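Two grippers, one pegboard: a month with the Marulanda hand and the Pelitz two-finger

Posted in Grippers & Hands

I've been putting this off because I wanted to be fair to the Marulanda. It cost us a lot more than the Pelitz, it took most of a Friday to get talking to the controller, and everybody who walks past the bench wants to see it wave. So I was rooting for it! But I've now spent most of August with both of them, and I reach for the cheaper one a lot more than I thought I would.

Quick rundown of what I was using. The Pelitz is a metal gripper with curved fingers, and it went on the left arm. The Marulanda is the five-finger hand, on the right. Both arms run off the same Gokik controller, so neither one got a head start there. The Pelitz was $220 used (thank you, Verena Marti, for spotting the listing) and the Marulanda was $3,120 new. Yes, I know. Comparing them is a bit silly on price alone, but if you have two arms and only one job to do, you end up comparing them anyway.

The job is pegs. I like a board task for this sort of thing because there's no arguing with it: the peg is in or it isn't. I gave each of them 11 tries per peg size, same start position, same speed, me driving and then a recorded playback.

The Pelitz first. Setup was two bolts and one cable, and I was closing it on things before my coffee got cold. The curve in the fingers helps more than I expected with round parts. A short peg settles into the curve and stays there, and if you come in a little off center it slides over and you get away with it. What it can't do is anything about tilt. If the peg is leaning when you grab it, it's leaning when you get to the hole, and then you're wiggling the wrist and saying things you wouldn't say in front of your mother. 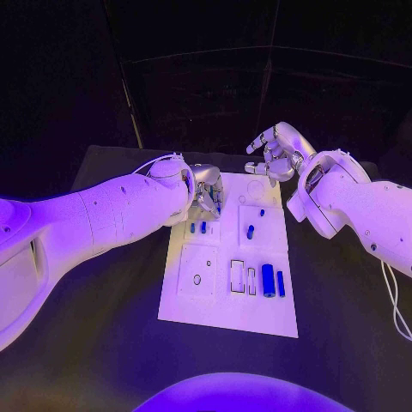 Force control is where the Pelitz shows its price. There are basically three settings, and the lightest one is still a firm handshake. Fine for hard plastic. I tried it on a foam plug and left dents you could read with your thumb. Édgar Flores swears you can tame it with a custom profile on the Gokik side, and he did get it gentler, but it also got slow, and I went back to stock.

Now the Marulanda. Oh, it's lovely to look at — and the thumb and index pinch is good, once you've tuned it. Tall pegs, it beats the Pelitz easily. It can correct a lean between the fingertips without moving the wrist at all, and the first time I got that to work I yelled loud enough that someone came in to check. Short pegs are another story. The other fingers need somewhere to be, and on a crowded board they're forever knocking into the neighbor. I ended up curling them tight before every approach, so now I own five fingers and use two.

It also drifts. After an hour or so the pinch closes a hair off from where it did at the start, and you have to run the calibration again (four minutes, and you can't skip the middle part). The manual mentions this in one line near the back. Stindent sells a set of grippy fingertip covers that are supposed to help, and they do help with slipping, but the drift is the same with or without them.

Would I buy them again? The Pelitz, yes, tomorrow, and I'd buy a spare. The Marulanda I'd borrow first if you possibly can. If your work is odd shapes and handing things over, it may well be worth it to you. For pegs on a flat board I'd put the money into a better wrist camera.

Next up is the same test with the arms swapped, as soon as I find my long hex key.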